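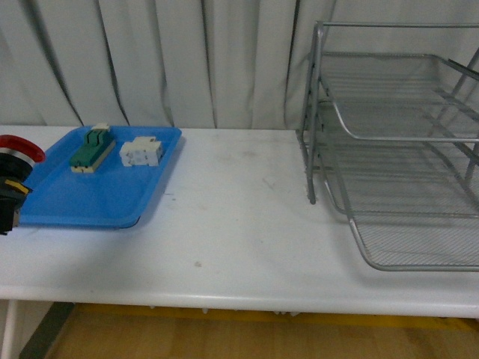
Naveed Baloch asked at the June budget round why the kitting cell at Brastside needs a second pair of grippers when the first has not worn out. His point was that the spares line has grown every year and that the cell still handles the same small electrical parts.

The request from Durrani is for 2 replacement finger sets, a stock of plastic trays and an extension to the service agreement. Finger sets are quoted at 740 each, excluding delivery. Lead time from Gutholm is longer than last year, and orders placed after the summer shutdown will probably arrive in the next quarter. A cell standing idle for want of fingers still carries its share of rent and support.

Parts are presented in blue trays on a plain white table. Mixed trays take longer to set up than single-part trays, as the grip width has to suit a terminal block and an emergency-stop button in the same cycle. Planners should allow for this when they estimate output. The Pukedier site costed its cell on single-part trays and had to revise the figure upwards.

Shagufta Mohmand has put the full request at 3,625, including delivery and roughly 200 for trays. The service extension makes up most of the remainder. It can be deferred, but the current agreement does not cover call-outs for the wrist camera – these would be charged at the day rate.
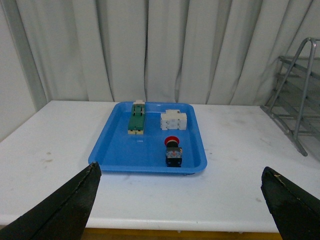 ## Dates and forms

Requests for the autumn round go in on the revised equipment form. Enter consumables and spares on separate lines, with the supplier's quotation attached. Quotations more than three months old will be returned.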